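Notes on Teaching by Hand: The Second Month of the Calar Exercise

It has been my practice on this site to record matters of method which do not find a place in the formal reports. The present entry concerns the demonstration work carried out in December under the Calar heading, and in particular the decision to move from remote control to hand-held grippers.

In the earlier stage, operators guided the Oken arm from a separate desk. The recordings were accurate but slow to obtain, and a new operator required 18 sessions before his or her work was accepted. Osamu Kaneko proposed that the same tasks be shown directly by hand, with a gripper in each fist and the arm absent altogether. I was doubtful, and said so in writing at the time. I have since withdrawn the objection.

The task set for the first series was a modest one: to pick up a small object from a round table, turn it, and put it down again. Each person was asked to complete 20 demonstrations before resting. Of the first 80 submitted, a good number were returned for repetition, chiefly on account of hurried closing of the fingers. Operators who had previously worked at the desk were the most inclined to hurry.

Two points of procedure are worth setting down. The marker cubes must remain in view of the head camera for as long as possible, which obliges the operator to keep the wrists turned outwards. Further, the idle hand should be held still with its gripper closed, as small movements of that hand were being learned along with the rest.

The question of whether the Yokoyama method of labelling should be retained is still open, and I shall return to it when the Zivard comparison has been completed.

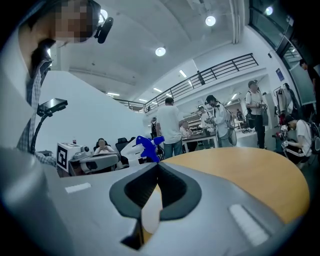
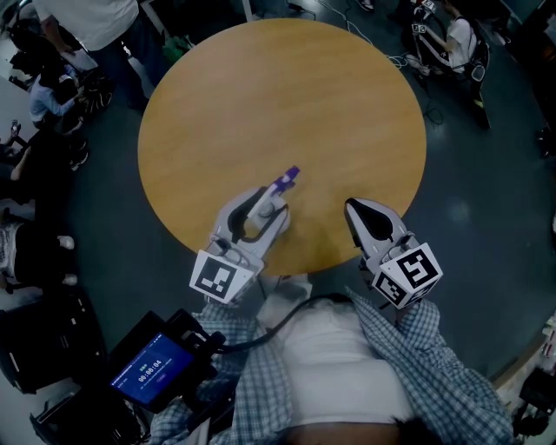 Hand-held grippers in use at the round table, with other participants nearby.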